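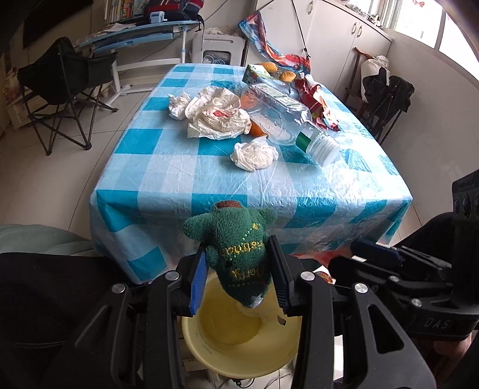 Thursday, late morning, reading room at Sangkhawat

Back on the Prirkex papers today, the box of letters from the years of the salt tax protest. Ketsara and I got through the second bundle before lunch, and I was so happy to find the Flornden march in it at last! The letter writer (a schoolteacher, I think, going by the handwriting and the scolding tone) says more than 200 people set out and that they sat down in the road at Curkard when the police came, and sang. The newspaper said 3000. I trust the teacher, who was there and had sore feet to show for it, but Thanakorn would like us to give both numbers in the notes and let readers weigh them, and I've come around to his view.

Still bothering me: the word the marchers used for what they were doing. The English papers all put "passive resistance," but the teacher's word is closer to "steadfastness," and she uses it 5 times in one letter. Glória is going to check it against the speeches when she has the tapes back.

Also, the pledge sheet is folded inside the last envelope and the crease is nearly through. I left it alone. Manee has the good tissue and a steadier hand than mine - please, Manee, before anyone scans it.

Pichit, your grandmother's village is on the route list, third from the bottom. Come and look when you're in.

Next: bundle three, then the jail letters.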